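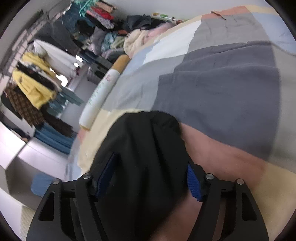 *Patchwork-colored bedspread, guest room, Clunley house.*

**Linen replacement policy for furnished rentals: request for comment**

**tmontes_housing** wrote:

The Clunley residence will revise its bedding policy before the new term. At present, each furnished room is issued one bedspread and 2 sets of sheets. Residents launder their own sheets, and the residence launders bedspreads every July. The proposal is to discontinue bedspreads and issue a plain washable duvet cover in their place. The quotation from Navetti is 3,000 dollars for the full house. Members who manage similar properties are invited to comment.

Trinidad Montes, Housing Office

---

**gallardo_lettings** wrote:

We made this change at Gallardo and do not recommend it. Duvet covers were returned with missing buttons, and inserts went to the laundry by mistake. Our patterned bedspreads had been in service for seven years with minor repairs to the hems.

---

**P_Bravo** wrote:

I must respectfully disagree with the previous post. A bedspread that is washed once a year does not meet the standard most tenants now expect. Our house requires that any top layer be laundered between occupants, without exception. Missing buttons are a purchasing matter. Covers with a tie closure are available.

Purificación Bravo

---

**gallardo_lettings** wrote:

The washing interval can be changed without replacing the item. I would ask whether the 3,000 dollars includes inserts.

---

**tmontes_housing** wrote:

It does not. Inserts are quoted separately at 800 dollars. The laundry contract with Tedus is charged by weight, and bedspreads are the heaviest item on the invoice.

---

**P_Bravo** wrote:

In that case, please request a trial price for one floor. Tedus should also confirm in writing whether inserts are accepted, as some contracts exclude them.

---

**tmontes_housing** wrote:

Both requests have been sent. Bedspreads will remain in use until the replies are received. This thread will stay open for further comment.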